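Compte rendu de visite — portes ouvertes de la faïencerie Tremblay

Partis à 32 en car, arrivés avec du retard, la pluie, le parking déjà plein. Bref. La faïencerie Tremblay ouvre ses ateliers une fois l'an et cette fois on avait nos places, réservées depuis juillet. Je note vite avant d'oublier, j'ai rempli la moitié d'un carnet et je ne me relis déjà plus.

Accueil dans l'ancienne salle d'emballage. Café correct, biscuits secs. On nous donne un badge, un plan (faux, l'étage y est à l'envers) et on nous confie à Yu-ting Wei, responsable des émaux. Elle parle vite, marche encore plus vite. Très bien.
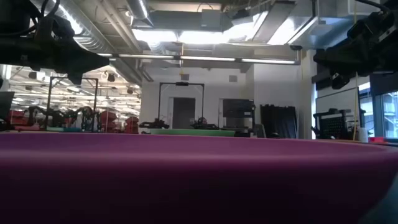 LES TERRES ET LE COULAGE

Départ par le sous-sol. La terre arrive en sacs, elle est délayée, tamisée, puis brassée toute la nuit dans des cuves. Odeur de cave et de rivière, j'aime beaucoup. Le mélange maison s'appelle Barora, du nom du hameau où l'on tirait l'argile autrefois — la carrière est fermée, le nom est resté. Recette gardée pour eux évidement, quelqu'un a quand même posé la question.

Ensuite les moules en plâtre. Il y en a 539 sur les étagères, tous numérotés à la main, certains servent encore, d'autres ne sont là que pour la mémoire. Une soupière à anses torsadées que plus personne ne commande. Un saucier en forme de feuille. On coule, on attend, on vide, on démoule. Le geste du démoulage, sec, des deux pouces : un ouvrier nous l'a refait 3 fois sans s'agacer. Moi j'ai essayé, bol fendu. Retour à la cuve, rien ne se perd avant la cuisson.

Séchage lent, portes fermées, interdit de parler fort a dit un collègue — il plaisantait, on l'a cru un bon moment.

LES ÉMAUX
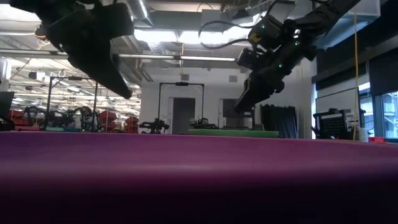
L'atelier de Yu-ting Wei, c'était pour moi le gros morceau. Elle travaille par carreaux d'essai, des rangées entières, avec au dos la composition et la place dans le four. Le même bain donne un gris ou un vert selon l'étage où on l'enfourne. Les violets restent les plus pénibles : le manganèse tire vite au brun. Le ton qu'elle cherche, entre magenta et violet, à peu près celui de la grande table lisse sur la photo, elle dit l'avoir obtenu une fois, sur un seul carreau, et jamais retrouvé depuis. Elle garde le carreau dans un tiroir. On a tous voulu le voir. Il est petit, un coin ébréché, et vraiment beau.

Question du groupe sur le plomb : plus du tout ici, depuis longtemps. Question sur le lave-vaisselle : oui pour la gamme courante, non pour les décors sur émail. Question sur les prix, silence gêné, on verra à la boutique.

LE FOUR

Four électrique de marque Skoris, à sole mobile, plus haut que moi. Il y a aussi l'ancien, à bois, qu'on visite de l'intérieur, tête baissée. Noir, lisse par endroits comme du verre. Une dame a retrouvé sur une brique des initiales qu'elle pense être celles de son grand-père. Pas vérifié, mais on est restés un moment devant.

Le tri après cuisson se fait à l'oreille. On tape le bord d'une assiette, ça sonne ou non. Les sourdes partent au second choix, 85 pièces dans la caisse ce matin là.

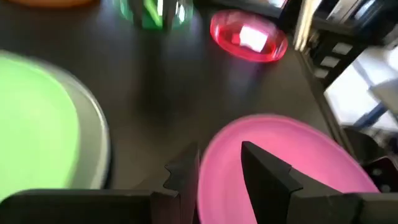 Assiette vert pâle à bord gris, assiette rose.

Boutique pour finir, trop courte, le chauffeur s'impatientait. Second choix intéressant, le reste plus cher que prévu. J'ai pris deux bols et un ramequin, regrets pour le pichet. Le paquet est calé avec du Panelent, sorte de carton alvéolé, tout est arrivé entier.

Pratique : bonnes chaussures, le sous-sol glisse. Pas de vestiaire. Toilettes au fond de la cour, derrière le hangar. Prochaine sortie à décider, mettez vos idées sur la feuille à l'entrée du local, et merci de régler le car à ceux qui ne l'ont pas encore fait.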